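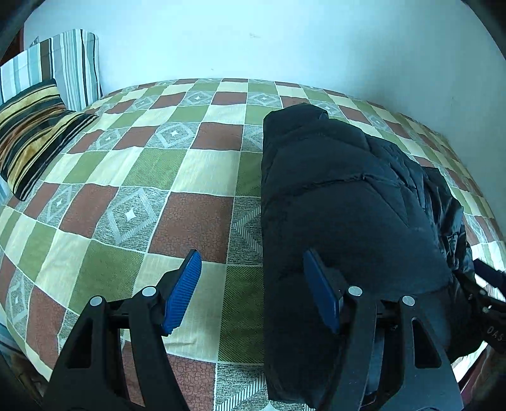
NORKIVHAM, February —

Why are puffer jackets so puffy? I love this question! Look at the black one folded up on the checkered sheet. See the stitched lines running across it? They split the jacket into padded pockets, and those pockets keep the stuffing from sliding down to your waist. Fluffy stuffing traps air — and trapped air keeps you warm. When I fold mine, I press it gently and out comes a big whoosh. Try it with yours!

Last updated: Friday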